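Section 2. Preparing the Room and Recording a Talk

This section applies to all speakers who record a talk at home or in the office for the Gustham Evening Course. It should be read before the Wendt recording software is opened for the first time. Speakers who will record at the Retby study center need only follow steps 7 to 17, as the rooms there are prepared by staff.

Choosing the room

1. Select a small room with soft furnishings. Carpet, curtains and full bookshelves reduce echo. Kitchens and stairwells are not suitable.

2. Turn off fans, heaters with blowers, and any clock that can be heard from the chair. Close the windows.

3. Place the chair so that the main source of daylight falls on the face. A window behind the speaker will cause the camera to darken the picture.

4. Connect the laptop to its own charger. Recording on battery power slows some computers and may cause the sound to drift away from the picture.

CAUTION: Do not plug one power strip into another. Keep drinks away from all outlets and run cords along a wall where no one will step on them.

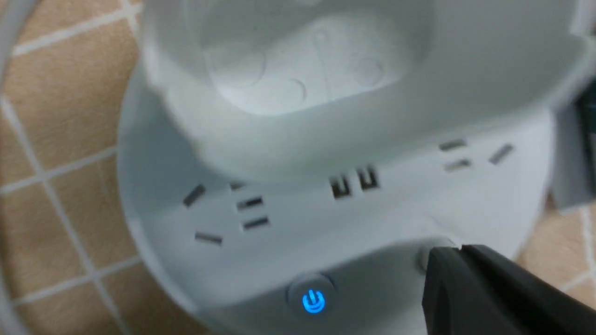

5. Turn off notifications on the computer and place all telephones in another room. A telephone set to vibrate on a desk will be picked up by the microphone.

6. Inform other members of the household or office of the recording time. A sign on the door is recommended.

Preparing the background

A plain wall is acceptable for all courses. Speakers who intend to use the Norell title slides behind them must use green fabric, as the software replaces that color with the slide. Green clothing must not be worn in this case.

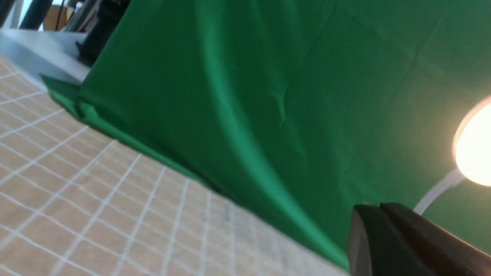 Figure 1. Green fabric with soft diagonal creases.

Deep creases produce dark lines that the software may fail to remove. Iron the fabric on its lowest useful setting, or hang it overnight before the session. Sit well forward of the fabric so that no shadow falls on it. If a lamp is used to light the fabric, it should be separate from the lamp that lights the speaker.

NOTE: The software requires a green area behind the head and shoulders only. It is not necessary to cover the full width of the room. 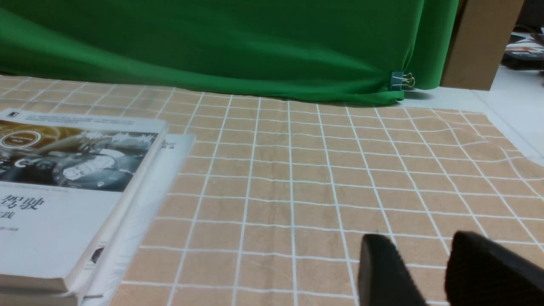

Figure 2. Fabric held near its bottom hem by a binder clip.

Setting up the sound

7. Connect the microphone before starting the Wendt software. A microphone connected afterward will not appear in the list of devices, and the software will use the one built into the laptop.

8. Open Settings and select Sound. Choose the external microphone by name. Do not leave the setting on Automatic.

9. Place the microphone slightly to one side of the mouth. Speaking directly into it causes a popping noise on the letters P and B.

10. Read the first paragraph of the talk at normal volume and watch the level bar. It should remain in the green zone, with occasional movement into yellow. If it reaches red, lower the input level and read the paragraph again.

11. Play back the test through headphones. Listen for hum, rustling clothing and the sound of breath.

CAUTION: Lower the headphone volume before playback. The test recording is not leveled by the software and may be louder than expected.

Recording the talk

12. Select New Talk and enter the course code printed at the top of the speaker agreement. The code must be entered in capital letters.

13. Press Record and remain silent for a few seconds. The editors use this silence to remove background noise.

14. State the title of the talk. Do not state the date, the time of day or the weather, as talks are repeated in later terms.

15. Divide the talk into parts of no more than 12 minutes. Pause at the end of each part, then press Mark. The software begins a new part without stopping the recording.

16. If an error is made, stop speaking, pause, and repeat the whole sentence. Do not press Stop. The editors will remove the first attempt.

17. When the talk is complete, press Stop and wait until the word Saved appears. Closing the laptop before this point will damage the file.

Text to accompany the talk

Each talk is listed with a summary of up to 400 words. The summary field also accepts a reading list, but the two together may not exceed 2,557 characters, including spaces. Longer entries are shortened by the system without warning. Web addresses should be placed in the separate Links field.

Recordings for the fall term must be uploaded by 23rd August. Recordings submitted after the closing date will be held for the next available term.

Common questions
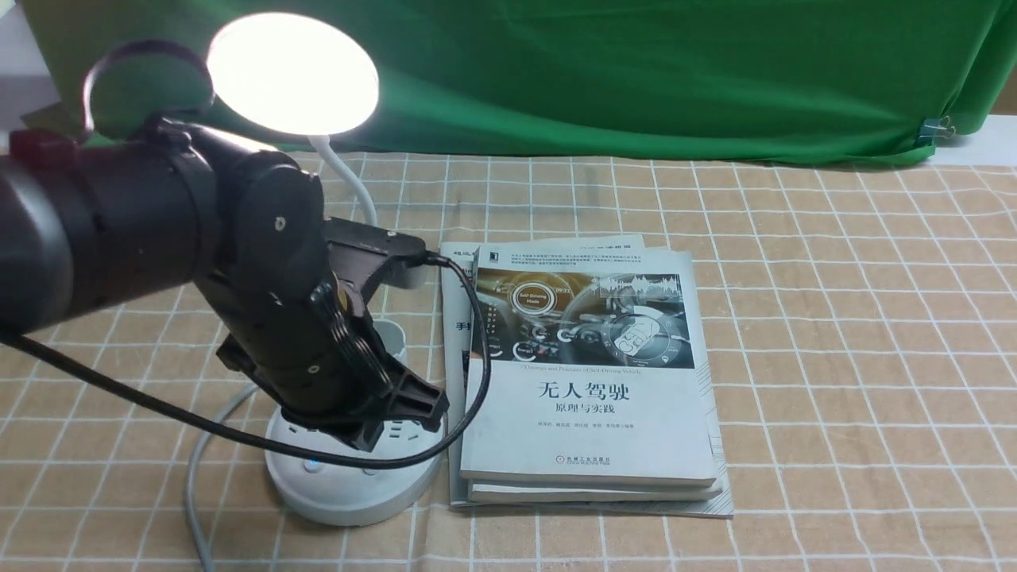
May a talk be recorded over more than one day?

Each part may be recorded on a different day, provided that the same room, microphone and clothing are used throughout. Select Continue Talk in place of New Talk, and repeat steps 7 to 11 before the first part of each session.

Which file should be uploaded if the software has saved two versions?

Upload the version ending in the word "full." The smaller file is a preview for the speaker's own use and may be deleted once the editors have confirmed receipt.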